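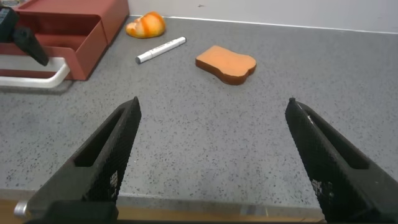

3.2 Surface finish and perceived cleanliness

Ratings of cleanliness in shared kitchens depend heavily on the color and finish of the counter, and earlier surveys rarely recorded either one. We asked tenants in two apartment buildings, Flestow and Lellosska, to rate their own counters in December and again in spring. Of the 699 questionnaires sent out, 452 came back complete enough to use. Gray was treated as a separate category from white and from dark stone; the work surface in Figure 8 is a gray of the kind we mean. Tenants with gray counters gave higher ratings in the evening than in the morning, while those with white counters showed the opposite pattern. The difference held after we adjusted for household size and for how often meals were cooked at home.

Hafþórsson's account of visual contrast offers one reading of this result. On his view, people judge a surface by the marks they can pick out from a normal standing height, and mid-tone surfaces hide both pale crumbs and dark stains. The Feng scale, which we used for all self-ratings, has no item on lighting, so we cannot separate the effect of color from that of the lamps in each kitchen. Lellosska had its hallway and kitchen lamps replaced between the two rounds - Flestow did not - and the evening ratings there should be read with that in mind. Answers from the Narus pilot are left out of this section and are reported in the appendix.

Figure 8. Gray work surface.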